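5 min read

I've been meaning to find a box for the garden timer since January. The old plastic one let the damp in, and Senga Cairns gave me a gray die-cast enclosure she had left over from the Mandton job. It's secondhand and has a few marks, which don't bother me.
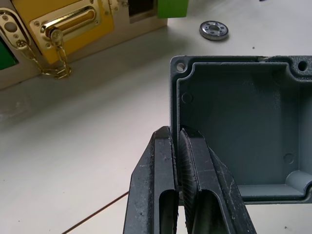 Lid off. Small paint chip on the top rim.

I'll touch up the chip before it goes outside. The board should fit with room to spare, but I still need two cable glands and a new gasket for the lid. Ruairí thinks I should paint the whole thing green. I'm leaving it gray.

Contact | © 2021 Weltero | Back to top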